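Hello all, and thanks for your patience with me over the update, which I meant to send before the rooms got busy again. You'll remember the grant was for the Mirden sleep and rest project: making the guest rooms at Caren House easier on families who stay while a relative is in hospital nearby. I'm pleased to say we've used nearly all of it and I still like the job!

The big news is the curtains. Drirkel delivered the blackout lining in December and we've now hung it in 9 of the 18 rooms (the rest are waiting on longer poles, my measuring, sorry). We spent 240 pounds on hooks and tape alone, far more than I'd put in the budget, so I've taken it out of the paint money. The Najafi mattresses are in too, and the old ones have gone.

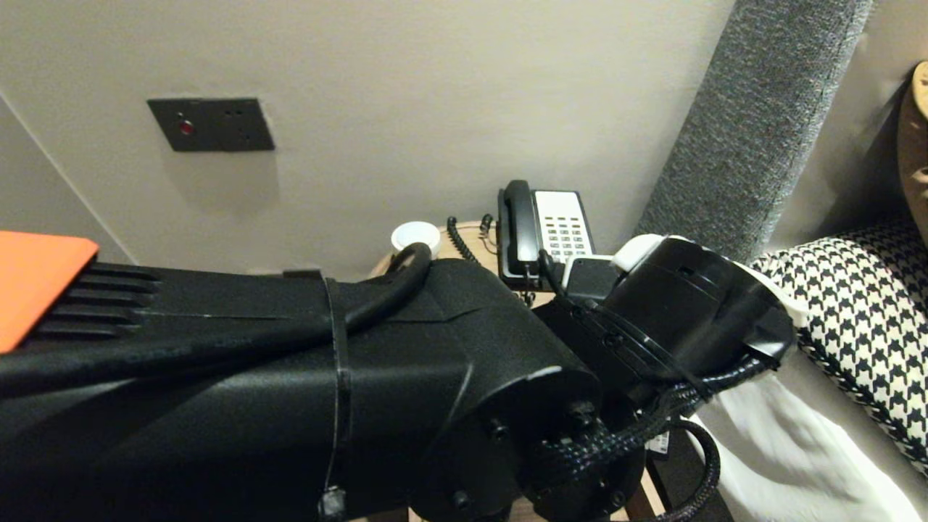
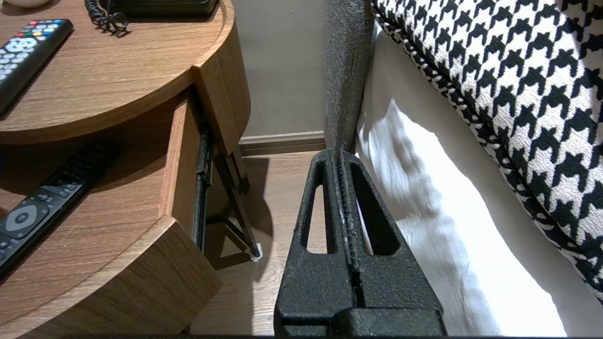
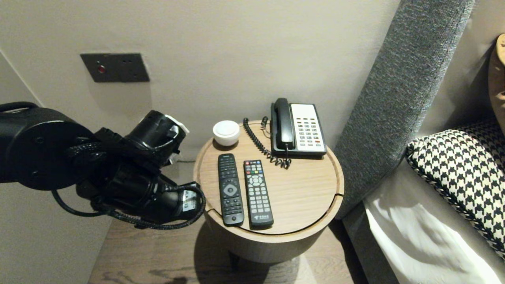
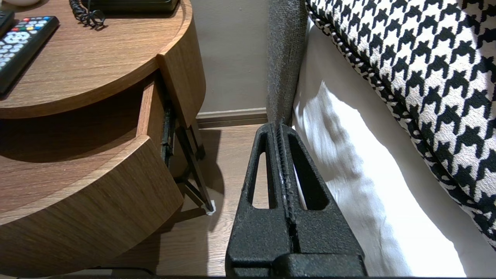 Guest comments are the bit I enjoy most, and I've been reading the cards from the box in the hall with a cup of tea. People sleep better with the lining up, they say, though a few find it too dark at 3 in the morning when the phone rings and they need their shoes in a hurry. The other thing that keeps coming up is how much people want within reach of the pillow. A round wooden table tucked in beside the bed, with the remote lying on top, suits most of them very well, but I'd love to add a small plug-in night light at floor level so they can find the door. I've priced these up and 300 pounds would do every room, with a couple of spares.

Noise is still our weak spot. The door closers on the upper landing bang like anything, and felt pads only helped for a week or so before they dropped off. I've got someone coming to look at softer closers and I'll send you the quote when I have it (please don't faint).

So, my ask is whether we can move what's left of the paint money over to the night lights. The walls can wait till spring. If that's a yes, just reply to this and I'll get the order in.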